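# Write the food rules before the robot clears the table

March 10, 2026

Most of the rules people write for a robot in a workplace are about people. Keep your hands out of its reach. Know where the stop button is. Don't walk behind it while it's moving. These are good rules and I have no quarrel with them. My complaint is that once a robot starts clearing tables, a shop needs a second set of rules, and very few shops have one.

I have worked on table clearing for two years, first at a small company called Treltar and now with a group in Kirkville. The job sounds simple. There are dishes and cups on a table, there is food left in some of them, and the robot has to put the waste in a bag and leave the dishes alone. We call it a starter task. We give it to new staff because nothing on the table costs much.

That is the wrong way to sort tasks. A robot that picks up a block touches a block. A robot that picks up leftovers gets food on its fingers, and those fingers have joints, gaps and cables. Whatever gets in there stays until someone cleans it out. If the next job is folding napkins, the food goes along.

In October we went through our own records. We had 208 clearing runs logged for one season. Every one of them had a start time, an end time, the name of the operator and a result. Only 30 had any note on whether the hand was cleaned afterward. I don't believe the other hands were all dirty. I believe people wiped them down and didn't write it down, because the form had no line for it.

The form has a line now. It took 7 minutes to add.

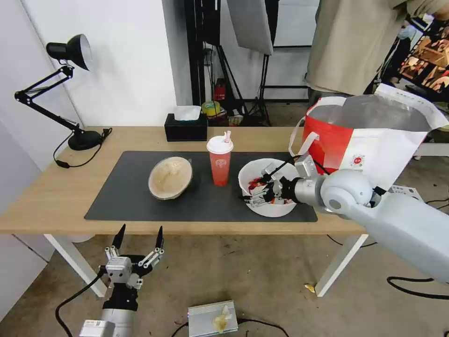 The first rule I would ask any group to adopt is that a hand that has touched food is a dirty hand until someone signs for it. It doesn't matter if it looks clean. Kitchens have worked this way for a long time with cutting boards, and the people who work in them don't find it strange. A robot hand should get the same treatment as the board.

The second rule is about where the waste goes. Many groups use whatever bag is handy, and I have done it too. But the bag is part of the task. Its size, how stiff it is and how far it stands open all change what the arm has to do. If a result is going to be compared with another result, the type of bag should be in the record. It should also be thrown out at the end of the day, food and all.

The third rule is cables. A cable near a bowl is a cable that can end up in the bowl. I would like to see every clearing setup checked for this with the arm at its lowest and farthest reach, before any food comes out. We do the check with empty dishes. It is dull work and it catches things – mostly loops that looked fine with the arm at rest.

The fourth rule is the one I get the most argument about. A robot should not be called ready for table clearing on the strength of how many items it moved. We used to say a system was ready at 300 good pickups. That number told us about grip. It told us nothing about drips, spills, or whether a cup with something still in it was handled any differently from an empty one. I would count a spill as a failure even when the item lands in the bag. Some of my coworkers think that's harsh on the machine. Anyone who has waited tables would call it normal.

I have heard two objections to all this. One is that real food is a passing stage, and that groups should use plastic food until the robot is good. Plastic food is fine for a first week. After that it teaches the wrong lesson, since it doesn't squash, stick or leave anything behind. The Prullatico hand we tested did well on plastic food and badly on cooked noodles, and we would not have known which parts needed a cover if we'd stayed with plastic.

The other objection is that written rules slow people down. They do, a little. Our full checklist, which we named Ayaaba after an old project folder, fits on one side of a sheet. New staff fill it out slowly for a few days and then they stop noticing it.

I'd like groups doing this work to trade their sheets. Ours is short on glass and has nothing at all on hot liquids, and we could use somebody else's page on both.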